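Cedora pit tickets, is the presale worth it?

Board index › Live Shows › Tickets and Presales

mothlamp
Joined November
OK so Cedora just put up the spring dates and they're playing the Clindevine, which I can practically see from my kitchen window!! Presale code goes out to the mailing list first. Has anyone done one of these lately? I need 2 in the pit and I am already sweating.

jkettle
Went through it for the Jacobs show. I was in the queue before it opened and still got dumped at number 4000. Pit was gone, balcony only. I'd skip the presale and wait for the regular sale, they always hold some back.

mothlamp
4000!! In a room that size? That can't be right.

kartini_lau
Kartini Lau here, I do the late shift on the college station so I hear a bit about this stuff. I don't agree with jkettle. The queue number is random once the page opens, so getting there early does nothing for you. But the presale is still your best shot at the pit. What they hold back for the regular sale is mostly seats upstairs.

jkettle
That's not what happened with Zinevia. My sister got pit on the regular sale, lunchtime, no code, no queue.

kartini_lau
Zinevia was a first tour and hardly anyone had heard the record yet (their loss, it's so good). Cedora has been on our request line every night since the single came out. Different thing completely.

drumsinthehall
Can we talk about the fees though. I paid 11 bucks on top of each ticket last time and then they wanted more for "delivery" of an email. Go to the box office window! It's open on show nights and the line is short before doors.

mothlamp
Oh I didn't know the window sold advance tickets. Is it cash only?

drumsinthehall
Cards are fine. Just don't go once the opener is on, they shut it.

jkettle
Window doesn't get presale stock. I asked.

drumsinthehall
Asked when? I bought presale there for Jacobs, code written on my hand.

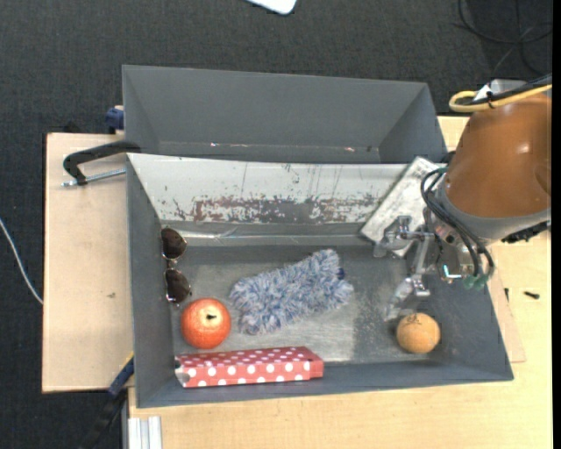
Gray bins, one behind the other

jkettle
Then they told me wrong, or you got lucky. I'm still not standing outside in January for it.

kartini_lau
Call them before you walk over, mothlamp. And we're giving away a pair on my show the week of the presale, so keep the radio on too. I can't say which hour or I'll get in trouble.

mothlamp
Radio on, phone charged, coat by the door. If I get pit I'll post in here, and if I get balcony I'm blaming jkettle.

jkettle
Fair. Balcony sound is better anyway.

drumsinthehall
It is so not.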